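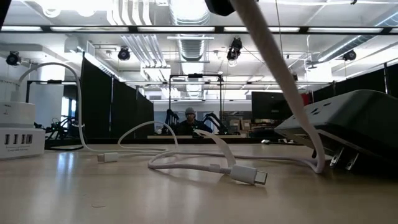

浅色木桌上的白色充电座与线缆，充电座正面有一排四个USB接口。

# 睡前一小时的光与温度：与 Dimia 睡眠护理负责人的对谈

Dimia 是一家做睡眠与放松护理的工作室，下设 Orkard 和 Segers 两处门店。负责人不愿具名，谈话在十月的一个傍晚进行，从色温开始。

“客人进门先问香薰，我先问灯。”负责人说，门店夜间照明一律不超过 3,000 K，护理开始前再调暗一档。对于家中的做法，该负责人建议更换卧室主灯，或只留一盏低位台灯。“屏幕亮度也要降，单靠夜间模式不够。”

谈到足浴，负责人给出的水深是没过脚踝，时长上限 30 分钟。“水温再高，出汗多，起身容易头晕。有糖尿病、下肢感觉减退的人，要先问医生。”

Segers 店去年起试用名为 Mutetti 的护理流程，顺序为足浴、肩颈热敷、仰卧静息，全程不放音乐。热敷袋使用前隔一层棉布，贴敷后由护理员检查皮肤颜色。记者问及效果，负责人的回答比较保留：“我们收了 600 份回访问卷，没有对照组，只能说明客人的主观感受，不能当作疗效。”

问卷中有 34 人反映静息阶段偏冷，门店随后加了薄毯，并把空调出风口转向墙面。

关于精油，负责人的要求是先稀释，先在前臂内侧试用，孕期客人一律不用。Orkard 店目前只保留无香型基础油。

下一步计划是缩短登记表。“现在填完要翻两页，人还没躺下，就先累了。”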